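Setting Up the Haltus Play Kitchen, Part 3: Unpacking and Sorting the Small Pieces

By Danuta Witkowska
October
Reading time: 4 minutes

We use cookies to remember your settings. Accept / Manage

OK, so the stand is up, the shelf is on, and if you followed Part 2 you've got a spare hex key rolling around somewhere (I have three now, and I only built one kitchen). Now we get to the fun stuff! The Haltus box and the Tranik add-on bag come to 33 small pieces between them if you buy both, and I like to go through every one before a kid gets anywhere near them.

You'll want a table you can walk around, a damp cloth, a dry towel and a small bowl of warm water with a drop of dish soap. I do this after lunch when the light is good.

Step 1. Cut the bags open along the seam. Don't rip them, or you'll be picking bits of plastic out of the rug all week.

Step 2. Tip everything out and spread it around so nothing is hiding under anything else. It's going to look like a mess and that's fine, mine always does.

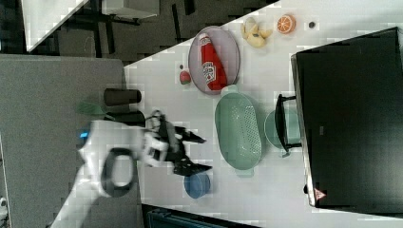 Play pieces out on the white table, with the ketchup bottle lying across the pink plate and the mint-green colander off to one side.

Step 3. Make two piles, food and kitchenware. The banana, the orange half and anything else you'd pretend to eat go in the first one. Plates, cups, bowls, the spatula and the colander go in the second.

Note: I count the ketchup bottle as food. My sister counts it as kitchenware. The printed sheet doesn't say, so suit yourself, but pick one and stick with it or you'll be hunting for it at cleanup.

Step 4. Run your thumb around the edge of every piece. You're feeling for sharp seams or little nubs left over from the mold. A nail file takes care of most of them. If a piece has an actual crack, put it aside and don't try gluing it.

CAUTION: Look over the whole table, and the floor too, for tiny loose parts before you let a toddler near. Anything small enough to fit inside a toilet paper tube goes up on a high shelf until they're older.

Step 5. Wipe the food pieces with the damp cloth. Don't soak them! Water gets inside the hollow ones and then sloshes around in there forever (ask me about the first tomato I owned).

Step 6. Wash the kitchenware in the soapy water, rinse it and set it on the towel. Clear plastic pieces are the fussy ones. They pick up every fingerprint going, and they're so easy to lose track of that I wash mine first and park them on something with a pattern or a color, where I've got a better chance of spotting the rim.
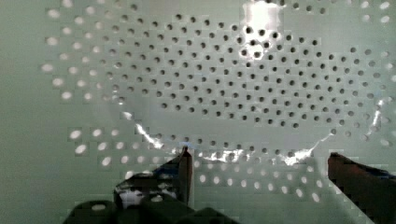
Give everything a good 24 hours to dry if your house is on the damp side. Mine is, so I just leave the towel out overnight and most of the next day, and flip the cups over at breakfast.

CAUTION: No dishwasher, no microwave, no oven. I know they're shaped like real dishes. They will not behave like real dishes.

Step 7. Hang the two Vulten hooks on the rail, wide ends down, and press until they click. Anything with a handle can go there. Flat things stack on the shelf with the biggest at the bottom, and the food goes in the Tsang bin if you bought one (any shallow box does the job, I used a shoebox for more than 100 cleanups before I gave in).

Note: The rail is for toys only. It's rated for 310 grams a hook, so please don't hang a real frying pan on it like I did.

Step 8. Tape the parts list to the inside of the cupboard door and tick off what you have. Put a dot next to anything that went on the high shelf.

Part 4 covers the faucet and the stickers, and you'll need tweezers for the stickers.

Get new set-up guides by email. Enter your address to subscribe.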